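Brivberg FG-2 Ribbed Finger Gripper with Wrist Camera
Setup, care and spare parts 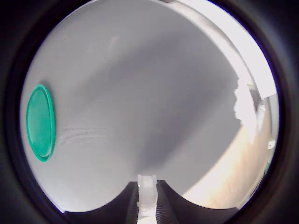

Wrist camera view, fingers at bottom centre, round lid on a pale grey work surface.

Overview

The FG-2 is a two-finger electric gripper for light handling on bench-mounted arms. It is supplied with a fisheye wrist camera, a pair of dark ribbed fingers, a mounting flange and a 2000 mm cable. The camera sits behind the fingers and looks past the tips, so the operator can check finger position and the target part in the same view.

The fingers are moulded and have vertical ridges on their inner faces. The ridges hold thin rims, caps and lids without high closing force. They wear with use and are treated as a service part.

Specifications

Stroke, fully open: 85 mm
Weight with camera and fingers: 975 g
Cable length: 2000 mm
Finger part number: FG-257
Camera lens: fixed focus, fisheye
Mounting: four-bolt flange, locating pin at the cable side

Fitting the gripper

1. Park the arm with the wrist at waist height and switch off power at the controller.
2. Wipe the arm flange and the gripper flange with a dry cloth. Grit between the faces will tilt the gripper.
3. Line up the locating pin, seat the gripper and start all four bolts by hand.
4. Tighten the bolts in a cross pattern.
5. Run the cable along the arm with the clips supplied. Leave a loop at the wrist large enough for a full turn in both directions.
6. Restore power and run the homing routine with nothing between the fingers.

If homing stops early, check that the cable loop is not caught under the flange.

Setting the camera

The lens gives a circular picture with a black border. Straight edges near the rim will look curved, and a flat bench will seem to bulge. Do not try to remove this by moving the lens. Correction is done in the controller software, using the calibration file that matches the serial number on the camera body.

Both fingers should show at the bottom of the picture, evenly placed either side of centre. If one sits higher than the other, loosen the two camera screws, turn the body until the fingers are level and retighten. Repeat the calibration check after any change to the camera position.

Lighting

Set exposure on the work surface and leave it fixed. With automatic exposure, a window or lamp at the side of the view can shift the setting as the arm moves. Bright areas at the rim may wash out. This is acceptable as long as the target area keeps its detail.

The arm and gripper can cast a soft shadow over the surface ahead of the fingers. Teach pick positions with the lights set as they will be during normal running. Parts with a strong colour against a neutral surface are the easiest to locate. Pale parts on a pale surface may need a darker mat.

Routine care

Each shift: wipe the ridges with a cloth dampened with water and mild soap. Clean the lens with a lens cloth only.

Weekly: open and close the gripper through its full stroke and listen for scraping. Check the flange bolts and cable clips.

Every January, or at the annual service: replace both fingers, clean the slide rails and apply a thin film of the grease supplied. Remove any excess before the gripper goes back into use.

Do not use solvent on the fingers. It hardens the surface and the ridges will crack at the base.

Replacing the fingers

Fingers are sold in pairs and must be changed in pairs. Open the gripper fully, isolate the power, and remove the single screw at the base of each finger. Slide the old finger forward off its key. Fit the new one with the ridges facing inward, then tighten the screw. Home the gripper and check the camera view as above.

Spare parts

FG-257 Ribbed fingers, pair
FG-257S Finger screws, pack of four
FG-CL Cable clips, pack of ten
FG-LC Lens cloth

Service and returns

Repairs are carried out at the Vindville workshop. Include the serial number, a short note of the fault and a saved camera picture if the fault concerns alignment. Remove the gripper from the arm flange before packing.

Technical contact: Parvaneh Dehghan, Service Desk, Vindville
Page revised 29 September 2026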